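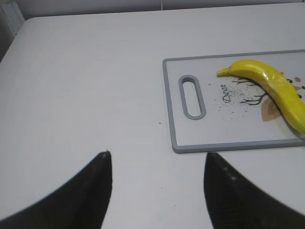
Figure 4. Wrist camera view with the gripper open and the banana on the cutting board. Both fingers enter the view from below.

4.2 Masking the fingers and handling printed surfaces

The wrist camera in our setup is mounted close enough to the gripper that both fingers are present in every image at every opening width (Figure 4). In the first version of the Gesine perception stack the fingers were left in the image and the segmentation network was expected to ignore them. It did so in most poses. The failures were concentrated in approaches where a fingertip came close to the border of an object or its support, and the predicted mask then leaked across the narrow strip of background between the two. The leak moved the mask centroid toward the gripper, the servo loop read this as progress, and the commanded velocity dropped before the target was within reach.

We replaced this with an explicit finger mask. The finger outline in the image depends only on the opening width, up to small errors from flex in the mount, so it can be stored as a table. Outlines were traced at 14 opening widths and are interpolated linearly between entries. At run time the joint encoder gives the width, the table gives the outline, and the outline is dilated by a fixed margin before being passed to the network as an extra input channel. Pixels inside the outline are also removed from the mask after inference. We tried dropping the input channel and keeping only the removal step. The leak came back in a weaker form, with the mask ending at the finger border and continuing on the far side of it.

The margin has to cover both mount flex and the delay between the encoder reading and the image. The second term dominates while the fingers are moving. We therefore hold the opening width constant during the visual part of the approach and close only after the servo loop has reported convergence. This costs some cycle time. A timestamped encoder stream would remove the need for it, but the gripper driver we use does not expose one.

Printed support surfaces are a separate problem. The cutting board in Figure 4 has the word "Deer" and thin branch-like lines on its white center, and the banana lies partly over the lines. Where a printed line meets the contour of an object, an edge-based refinement step tends to follow the line away from the object. The banana itself is easy to separate by color. The lines are thin and high in contrast, however, and our original refinement weighted gradient magnitude alone, so a dark stroke on white scored higher than the softer border between yellow and white next to it. The printed tan patch under the fruit has the opposite effect, since it lowers the contrast along the part of the contour that crosses it.

The refinement cost now has two terms. The first is the gradient magnitude as before. The second compares mean color on the two sides of each candidate edge, sampled in short strips normal to the contour. A thin printed line has nearly the same color on both sides and receives almost no support from the second term, whereas a true object border does. The strips must be wider than the printed lines for this to work. We set the strip width in image pixels at the start of the approach and scale it with estimated distance, as the lines grow in the image while the camera descends. With a fixed strip width the method behaves well at the starting height and degrades close to contact - the reverse of what a grasp controller needs.

Small specks on the support surface are handled before refinement. Connected components below an area threshold are removed from the candidate set and filled with the local median. The threshold is set low, and it will not remove lettering or the larger printed dots. We did not attempt to classify printed marks as such. An earlier branch of the code, developed at the Oakley site by Denise Greenwood, did include a text detector for this purpose. It was accurate on horizontal text and much less so on text running sideways in the wrist view, and it added latency to each control step.

A further issue is truncation. In Figure 4 the banana and the board both run past the right side of the image. The centroid of a truncated mask is biased toward the visible part, and a grasp axis fitted to a curved object seen only in part is worse still. The planner checks whether the object mask touches the image border. If it does, no grasp is proposed, and the controller issues a lateral camera motion toward the touched side until the mask is clear of the border or a travel limit is reached. Only then is the axis estimated. For curved objects we fit a quadratic to the mask's medial line and place the grasp at the point where the local normal is best aligned with the closing direction of the fingers.

The network was fine-tuned on 1,000 wrist images, labeled by hand using the Oditmont annotation tool, with finger outlines filled in automatically from the table. Howard Tindall checked the labels along finger borders. Images from the Hutdale cell were held out of fine-tuning, as its camera mount differs slightly and requires its own outline table. Sharing one table between the cells is possible with a larger dilation margin, but the margin then hides part of the object in the last portion of the descent, where the mask is most needed.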